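Speaker notes: Feeding the Thing
Lurkthorpe meet-up, evening slot, 37 minutes plus questions

Before starting

Check the clicker. Check the other clicker. Water on the left, out of reach of the laptop (see last year).

Slide 1. Title

Say hello. Say what we do at Trendeo: we collect examples so that a robot arm can learn to copy them. Most talks in this field start with the learning. This one is about the bit before, where a grown adult sits in a swivel chair moving a pretend gripper towards a pretend object for most of an afternoon.

Ask for a show of hands: who has trained a model on somebody else's data? Who has read any of it? Wait for the second lot of hands to fail to go up. Enjoy the pause, move on.

Slide 2. What an example is

Keep this short. One example is one go at a task from start to finish, with the camera view and every movement of the arm saved alongside. We call them runs. Nedelcu is our recording tool, and it starts saving when you squeeze the trigger, which means a fair number of early runs open with the arm staring at nothing while the operator looks for their tea.

Mention that we trimmed those. Then mention that we trimmed them badly the first time and took the approach off the front of the good ones as well. The model trained on that batch was very confident about closing its fingers and had no opinion on how to get anywhere.

Slide 3. Why simulated

Real ball rolls under real radiator. Operator fetches it. Repeat. In the simulator you press reset.

Be fair here. Pressing reset is so easy that people do it the moment a run looks untidy, and untidy runs are worth having. We ended up with a rule: once you've begun, you finish, and you mark it as a miss if it's a miss. Everyone agreed to the rule. The reset key is now under a bottle top held on with tape.

Slide 4. The operators

We had 7 people on the Ponura set. All of them thought they were doing the task the normal way. There were at least 3 normal ways. One lot came in from directly overhead, one lot came in low and slid forwards, and the rest hovered for ages and then lunged.

Don't name names. They may be in the room.

Point to make: we didn't stamp this out. If all your examples come in from overhead, the model has no idea what to do when overhead is blocked. We did ask the lungers to lunge a bit less.

Slide 5. How long it takes

A decent operator gets through around 60 runs in a session. Past that the hands keep going and the head has left. You can spot it in the recordings: the paths get shorter and straighter, the grip gets later, and the notes field says "fine" all the way down.

If time is short, skip to slide 7. Slide 6 is mostly me complaining about file names.

Slide 6. File names

"final", "final2", "final_real", "use this one". Nedelcu now names the files and we are not allowed to.

Slide 7. One moment out of a run

Leave this up for a good while and let people look before talking. It's a still from the simulator, the ball between the two fingers at the near end of the orange plank, with a yellow rail up each side. The screen and the wood grain are there so the model doesn't grow up thinking all rooms are blank.

Talk about how little of the ball is left to see at this point. The lower half is behind the palm, and that's the hold everybody wants. So the model has to make sense of a view where the thing it cares about is partly hidden by its own hand. Ask the room what they'd label this: reaching, holding, or about to let go? From a single still you can't tell. We argued over it for a whole lunch, and the answer was to label stretches of a run and stop labelling stills.
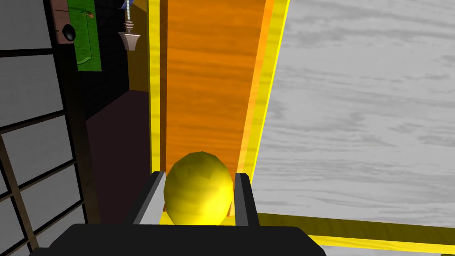

Slide 8. What we'd do differently

Write the task sheet before recording. Ours said "handle the ball sensibly", and we got what we asked for.

Watch ten runs from each operator on the first day, at full speed, with the sound of your own sighing for company.

Keep the misses in their own folder, with a reason typed next to each. "Oops" is a reason if it's spelled the same way every time. We had four spellings.

Change the room between sessions. We left the colours alone for far too long, and the model became fond of yellow.

Slide 9. Questions

Likely ones: can we have the data (not yet, the licence text is still being argued over), does it work on a real arm (sometimes, ask me at the bar), and why not generate the runs by script (we tried, and the script had only the one habit).

If there are no questions, ask the front row about their file names.

Take the adaptor home this time.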